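# Two coffees with the balance lead on Brillura

I've put 700 hours into Brillura (don't tell my boss), so when Prornow said I could have a natter with their balance lead I was there like a shot.

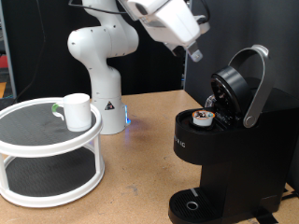 First thing I asked about was stamina, obviously. Why does blocking cost so much since the March patch?

"It doesn't cost more, it comes back slower," she said. "People were holding block all match and waiting for the other side to get bored. We got so many messages about it!"

I play spear, so I had a moan about the shield bash as well. She laughed and said she'd had 200 posts on that one to read before breakfast. It's being looked at, though the team are split: 2 of them want it gone altogether and she'd sooner make it easier to dodge.

And the Amaral map? I can't stand that bridge, five of us always end up stuck on it.

"The bridge stays," she said, "but we're adding a way round by the river."

Yes please! She wouldn't give me a date, mind, and she wouldn't say a word about duels on the Radex servers either, however many times I asked. I'm back on spear tonight if anyone fancies a match.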